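About Us

Home | What We Do | About Us | Working Here | Contact

Hello, and thank you for stopping by. Most people who land on this page have either been sent by a friend who couldn't quite explain what we do for a living, or they have one of our data sets open in another window and would like to know who made it. Either way, you're very welcome, so pull up a chair (we tend to go on a bit).

We are Greteck, a small company in Sturerby that collects examples for robots to learn from. A learning system needs to see a job done many times before it can have a go at it, and somebody has to do the job all those times, carefully, with the robot's own hands, while everything is recorded. We are the somebody. One of our operators guides a pair of robot arms through a task such as opening a door, pressing a button or putting a cup on a shelf, and the cameras and the joint readings go down together as one example, which around here we call a take. Then we reset the table and do it again.

How we got started

Greteck began with Josphat Tanui, who had spent a good many years repairing kitchen appliances before he went back to school to study controls, and who had the idea (he says it came to him while he was waiting for a kettle) that the people building clever robots had plenty of clever people already and were mostly short of patient ones. He rented two rooms above a print shop, bought a pair of secondhand arms, and spent the first winter learning that it is remarkably hard to pick up a sponge through a machine. The first set he ever delivered was 97 takes of a drawer being opened and shut. The customer wrote back the same afternoon to ask for more drawers, and we have been at it ever since.

There are 13 of us now. We moved out of the print shop building when the floor began to complain, and we have a proper ground-floor workshop with wide doors, good even light and a kitchen where the coffee is made by human beings. Our backgrounds are all over the place: a former dental assistant, two people from the sewing trade, a church organist, a handful of engineers, and a retired bus driver who is, by common agreement, the smoothest operator in the building. We've found that steady hands and a kind temper get a person further in this work than a degree in it does, although we're fond of our degree holders too.

What we spend our days on

Ordinary household things, for the most part. Our customers would like their robots to be useful in homes, and homes are full of latches, lids, knobs, dials and doors that each have their own way of being opened. We have a long list we call the Mfinanga list, after the project it was first written for, and we work our way down it station by station. Some of the entries are a pleasure, like folding a dish towel. Some make grown adults go for a walk around the parking lot. Plastic wrap is on the list. We haven't got to it yet, and there is some quiet hoping that we never will.

Microwave ovens have been a big part of this fall. You'd think a microwave would be simple, and for you and me it is, but think about what your hand does without asking you. It finds a button that is the very same color as everything around it, pushes with enough force to release the catch without shoving the whole oven backward, and then gets out of the way of the door. A robot has to be shown every bit of that. A door with no handle is a particularly good teacher, so the Midea has earned a long stay on our bench, and our operators know its oval button better than they know their own doorbells.
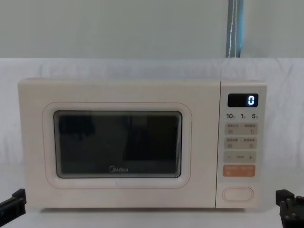
How a station is set up

We like a plain background to begin with. A white tabletop and a white cloth behind it keep the early takes simple, so that the system has the object to think about and not much else. Once a first batch is in good shape we start making life harder, with busier counters, other appliances nearby, lamps moved around, and things left lying about the way they are in a real kitchen. Customers sometimes ask us to skip straight to the messy part, and we're happy to talk it over, but we do have a soft spot for starting plain. When something goes wrong in a plain take you can usually find out what it was before lunch.

Every station has a card taped to the side of it, written by the person who set it up. The card says what the task is in one sentence, where a take begins and where it ends, what counts as finished, and what to do if the object slides. We write these by hand first and type them up afterward. There was a time when we typed them straight away, and they came out so tidy that people stopped reading them.

We also vary the starting point on purpose. The oven gets nudged an inch to one side, or turned a little, and the arms begin from a different place. If every take begins exactly the same way, the system learns to do one thing in one spot, which is a lovely party trick and no help at all to a person with a different kitchen. Our operators keep a sheet of positions and tick them off as they go, and on a good day a two-person team brings in some 550 takes of a short task like a button press. Longer tasks go much more slowly, and we would never rush them.

More than one pair of eyes

We record from more than one place at a time. A camera at chest height gives the overall layout of the table, much as you'd see it if you were standing there yourself, and a small camera at the wrist rides along with the gripper and gets in close. The two are good at different things. From the chest you can tell where the oven is and where both arms are in relation to it, and from the wrist you can tell whether the fingers are lined up with the button they're supposed to be heading for. The last inch of almost any job is where the trouble lives, and it was the wrist view that finally taught us to slow down there. We went back and redid a whole week of work after we understood that, and nobody was sorry, or at least nobody was sorry by the following spring.
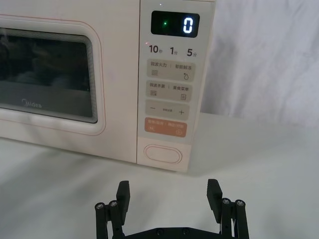
We check every take by watching it. There's software that does a first pass, looking for dropped recordings and clocks that have wandered apart, and it's very good at that. It isn't much good at noticing that an operator hesitated, or that a finger brushed the wrong part of the panel on the way past, so a person watches too, and that person is never the one who made the take. Takes with mistakes in them aren't thrown out, by the way. They're labeled as mistakes, with a short note about what happened, and several of our customers tell us that those are the ones they use the most.

The labels deserve a word of their own. Each take comes with a sentence or two in plain English about what is being done, and we write these the way a person at home might say them. "Open the microwave" is one. "Could you get the microwave door for me" is another. Appliances come to us with panels printed in all sorts of languages, Chinese among them, and our labels say which button is meant by where it sits and what it does, so that a customer who doesn't read the panel can still follow along.

The people we work with

Our longest-running customer is Flirkotus, who build a helper arm for people who have trouble with their grip. They've been coming to us since the drawer days, and they visit twice a year, bringing cake. In September we passed 600 hours of checked recordings for them alone, and they sent a banner, which hangs in the hallway a little crooked because our ceiling is.

We also work with a few universities and with smaller teams who only need a week or two of our time. No job is too little to ask about. If all you need is a jar lid, come and talk to us about your jar lid.

Working here

New operators spend their first days just playing, stacking cups and moving blocks about until the arms stop feeling like somebody else's. After that they sit beside an experienced operator, then swap chairs. Sessions are kept short and breaks are real breaks, away from the station, and everyone rotates between operating, resetting and checking so that no one does the same thing from morning to evening. If you think you might like it, please write, even when there's no opening on the Working Here page. Tell us something you're good at doing with your hands. Knitting, piano tuning and cake decorating have all led to interviews.

Come and see us

Visitors are welcome at the Sturerby workshop by arrangement, and school groups especially so. You're free to have a try at the controls, and Josphat will almost certainly challenge you to pick up a sponge.

Page last updated November 20, 2024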